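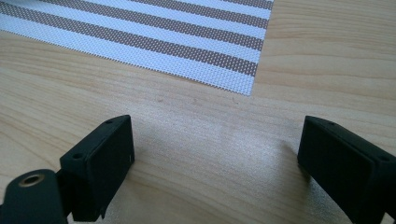 Wage floors and piece rates, part two

June 2021

In May I wrote about how day laborers at the produce market in Cordeiro are paid, and a few readers asked for the arithmetic behind one sentence in that post. I had said that a piece rate can meet the legal minimum on paper and miss it on most working days. I left the numbers out because the post was long already.

The work is unloading and sorting. A worker gets paid by the crate, and the rate is set by whoever runs the stall. No contract exists in most cases. Payment is in cash at the end of the shift. The rate I used is the one I was quoted most often, 28 per crate in local money. All amounts below are in the same currency and I will not convert them, as the exchange rate moved a lot this spring and would only confuse the comparison.

On a full day, a fit worker moves 100 crates. That comes to 2,800. The daily floor for unskilled work is 2,300, so on a full day the piece rate clears it with room to spare. This is the figure stall owners give when asked, and it is correct.

The trouble is the word "full." Trucks do not arrive on a schedule that matches a shift. When two trucks come in instead of five, there are fewer crates and the same number of people waiting at the gate. Workers still arrive at four in the morning, since turning up at seven means no place in line. The hours are spent whether or not there is anything to carry. On a day with 60 crates per worker the pay is 1,680. At 40 crates it is 1,120, which is less than half the floor.

Then there are deductions. A damaged crate is charged back to the worker, in full, at the wholesale price. Cart rental is 300 a day and is taken out before anything else. I missed this the first time and only learned of it from a man who keeps his own tally in a school notebook. With the cart included, the full day drops from 2,800 to 2,500. The 60-crate day drops to 1,380. Break-even with the legal floor is 93 crates, after rounding up, with nothing broken.

Gaspard Sabatier wrote to me to argue that the cart fee should be left out, on the grounds that it is a cost of doing business and the workers are, in law, independent. I take the point about the law. My question was a different one, namely what a person has in hand when he goes home, and for that the cart counts. He also pointed out that some workers share a cart and split the fee. That is true for the younger ones. Two people on one cart also move fewer crates each, and I do not have good data on how many fewer.

The second half of the question is what the income buys. Rent for one room in Wilamum, where many of the market workers live, is 3,000 a month without water. That is less than two days of full pay before deductions, and it sounds manageable. Transport is the larger item. The first bus leaves after the gate opens, so the trip in is by shared van at the night fare. I do not have a figure for the van that I trust. Three people gave me three different prices for the same route.

Food is what gets cut. It is the only item in the budget that can be made smaller on the same day the money comes up short. Rent cannot, and neither can the van. The usual order is meat first, then oil, then the evening meal for the adults. I heard that order, with small differences, in nearly every conversation.

A note on method. I talked to workers at the gate and at the tea stalls behind it – always after the shift, and never with a stall owner present. It is not a sample in any statistical sense. People who had stopped coming to the market are missing from it completely, and they are probably the ones who did worst. The tallies I saw written down were more careful than the ones given from memory, and lower.

Two corrections to the May post. I said that Endonik had a weekly market as well as a daily one. It has only the weekly one. I also gave the Jernero cooperative as an example of hourly pay. It pays by the half shift, with a minimum of one half shift for anyone let through the gate. For a worker on a slow day the distinction matters a good deal, and I should have checked it.

I have asked the cooperative for its pay sheets for the spring and have had no answer yet. If they come, the next post will compare slow days under the two systems.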